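Brekke to Flivmont for the street race - is anyone happy about this?

kerbcrawler_88
So the Brekke round is gone and we get a street race in Flivmont instead, in July, when the whole town smells of hot drains. I have been going to Brekke since I was tall enough to see over the fence. It had one decent corner and terrible coffee and I loved it.

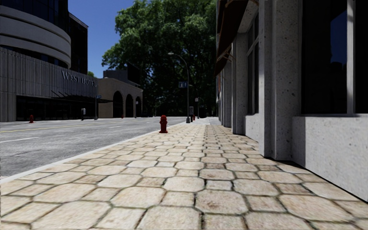
The organizers are promising 1000 grandstand seats, so the other people who like racing can stand behind a hedge, I guess.

understeer_again
Brekke had no decent corners. You are thinking of the one where everybody fell off.

kerbcrawler_88
Yes. That one.

slowpuncture
I'm for it. Brekke was a three-hour drive and a field full of mud. I can take a train to Flivmont and be home for dinner on Saturday.

tom_tire
Street tracks are follow-the-leader with walls. Skirnodstead tried it and we got 4 passes all afternoon, 2 of them in the pit lane. And the Brorgate cars are even wider this year. Good luck getting two of those side by side past a bus stop.

slowpuncture
Skirnodstead was laid out by somebody who hated cars. Flivmont at least has a proper long straight in the plan, then a hard right. You'll get your passing.

tom_tire
You'll get a safety car. Then another safety car, in case you missed the first.

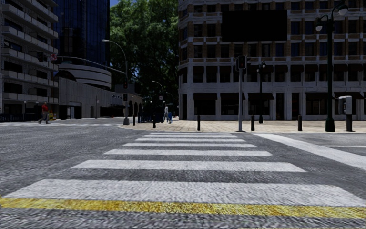 Downtown street and crosswalk

understeer_again
What bothers me is the paint. Anyone who has ridden or driven on wet road markings knows how that goes. Are they grinding it off or just hoping for sun?

pitboard_pat
They said grinding it off in the braking zones and leaving the rest. I worked as a marshal for 7 seasons and "leaving the rest" is how I got to meet so many front wings.

kerbcrawler_88
Has anybody seen ticket prices? My brother-in-law heard 600 for the weekend and had to sit down.

slowpuncture
That's with lunch.

kerbcrawler_88
It had better be a very long lunch.

pitboard_pat
General admission goes up next week according to the newsletter. Bring a stepladder, they haven't banned those yet.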